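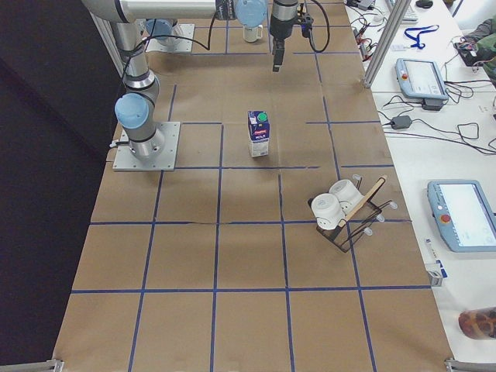 Call for participants: does a taped grid make you any tidier?

Plenty of kitchen advice says that if every thing has a square to live in, people will put it back there. We at Plumard have read a lot of that advice and believe very little of it. The Larnwood table study is meant to find out, and we would like some 30 adults to help us.

What you would do

You stand at a table covered in brown paper and marked off in squares with blue tape. You get breakfast things to set out, such as a mug and a milk carton, and later you clear them and set them out again from memory. We note which square each thing ends up in. Some of the tape lines are a little crooked. We have left them that way, as kitchens are rarely straight either.

A session has 3 rounds with a short break after each. Between rounds we ask you a few questions about where you keep things at home and whether you ever look for them in the wrong place.
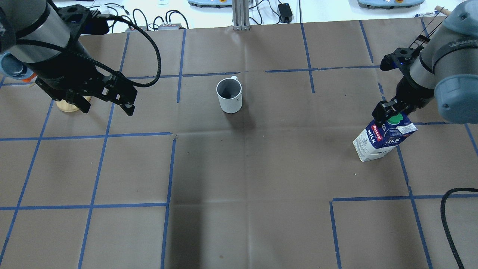

The milk is the item we argue about most. One camp says a carton always goes back where the hand last found it, tape or no tape. The other says people park it next to the mug and forget the grid is there. Neither side has much to show for its opinion so far, and "everyone knows" is not a result.

Who can apply

Adults who make their own breakfast at least 6 mornings out of seven. You should be able to stand for most of a session — tell us if you need a stool. Professional organizers are welcome but will be put in a separate group. Please don't practice.

What you get

Travel costs back and a 200-page copy of the Takeda household notebook, blank. We can't promise that you will learn anything useful about your kitchen.

How to apply

Write to the Plumard study desk in Larnwood with the subject line "Table study" and two or three sentences on how you put away groceries. Applications close 27/03/2026.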